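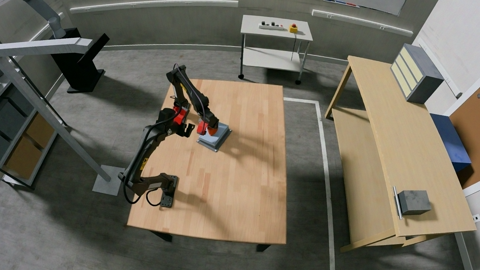 FELHOLM, January

Felholm Adult Education Service will open enrolment for its spring evening programme on Wednesday at 9am, with a wider choice of craft, language and household courses than in previous terms. The programme is offered jointly with the Barrera Centre, where most of the classes will be held.

A total of 1,520 places are available across the two sites. Courses run for one evening a week and are open to residents aged 18 and over. No previous qualifications are required, except for the second-year language groups, where applicants are asked to complete a short written exercise before a place is confirmed.

The woodwork and furniture repair classes, which were suspended last year while the ground floor of the Barrera Centre was being rewired, will return in full. Learners will be taught to sharpen and care for hand tools, to cut and glue common joints, and to restore worn surfaces with oil and wax. Timber for the first project is included in the fee. Those who wish to repair a piece of their own may bring it from the third week onwards, provided that it can be carried by one person and does not need to be stored on the premises overnight.

New courses this term include bookbinding, bread making and an introduction to household accounts. Conversation groups in Spanish, Polish and Portuguese will continue on the first floor. The beginners' pottery course will move to the Astari Rooms on Mill Lane, where a second kiln has been installed. Learners already enrolled in pottery keep their place and need take no action.

The standard fee is £42 per course. A reduced fee applies to residents receiving Universal Credit or Pension Credit, and to full-time carers. Proof of entitlement must be shown at enrolment and cannot be accepted afterwards. The service has confirmed that fees will not rise before the summer term.

Residents may enrol online, by telephone or in person at the Barrera Centre reception desk. Places are given in order of application. Where a course is full, names will be added to a waiting list, and applicants will be contacted by letter or email if a place becomes free before the second class. A course with fewer than eight learners may be withdrawn, in which case fees will be returned in full.

The Lolik bus company has agreed to extend its evening service between the town centre and the Barrera Centre during term. The last bus will now leave at 9.40pm, ten minutes after the final class. Parking at the Astari Rooms remains limited, and learners attending classes there are advised to use the public car park opposite the library.

The printed prospectus is available from libraries, health centres and the town hall. Large-print copies may be requested from reception.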